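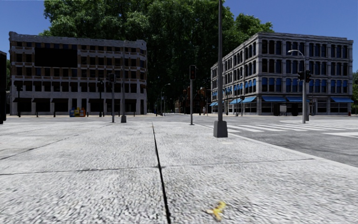
**Who is responsible for clearing the sidewalk in front of a rented storefront?**

Our office leases a ground-floor unit in Umholm. The lease, signed in 2006, does not mention the sidewalk. The city has now sent a notice about litter and gives us 12 days to respond. Should the tenant or the owner reply?

Posted by Warkaler Office

**Derkach**

In most towns the notice is addressed to the property owner, and the owner may pass the duty to a tenant only in writing. Please check the maintenance clause and any later amendments. Send the owner a copy of the notice promptly - the deadline normally runs from the mailing date. Cracked slabs and curbs are often handled by a separate department.

**Fiston**

Ours was the tenant. We paid 46 dollars.

**Umholm Tenant Desk**

The previous reply depends on that lease. Written questions may be submitted at the permit counter, which closes at noon in December.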